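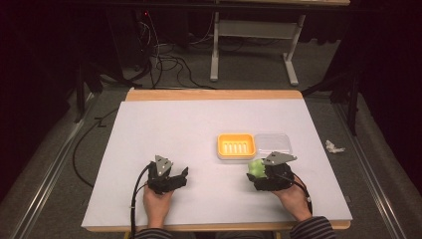 Bar soap people, which dish for travel?

imani_m
Switching to bar soap for a trip in November and I need a dish that won't leave me with green goo in my toiletry bag. I'm torn between a tin and one of those plastic ones with slots and a lid. Help!

rosaire_z
Slots, every time. I've had a yellow one for 6 years (Pramholm, I think?) and the soap sits up off the bottom so it can drain.

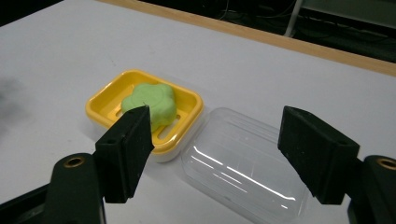

Yellow dish with the green flower soap in it, clear lid off to the side.

Maureen S.
Have to disagree, sorry! A lid just traps the damp. I paid 59 cents for a plain washcloth, wrap the bar in that and it's fine.

rosaire_z
Well sure, if you snap it shut straight out of the shower. I leave mine open until I'm packing.

Maureen S.
And when you're running for a bus at six in the morning?

imani_m
Ha, that's me. Does a flower shape even fit OK? All my soaps are fancy gift ones.

rosaire_z
Mine fits with room to spare, but chunky bars can hit the lid. Measure first!

esperanza81
Or cut the bar in two and leave half at home. Been doing that forever.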